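Un ensayo sobre atracones deja más dudas que resultados
2020-04-20

La aplicación Todeo, presentada por la firma Cikance como apoyo psicológico contra los atracones nocturnos, reduce los episodios «de forma notable», según la empresa. El ensayo duró 8 semanas y partió de 459 participantes – cuántos lo terminaron no figura en el resumen. 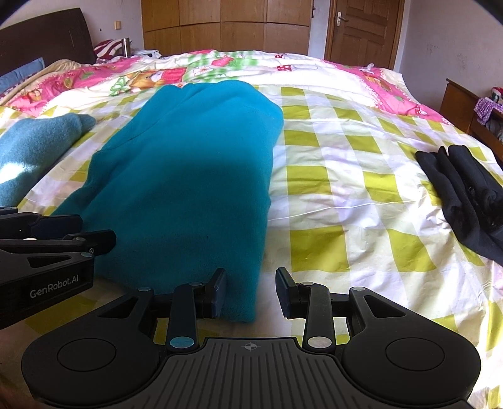

¿Se comparó la aplicación con otra terapia?
El grupo de control estaba en lista de espera, sin tratamiento alguno.

Los datos completos se publicarán en julio. Hasta entonces, conviene leer el anuncio como publicidad.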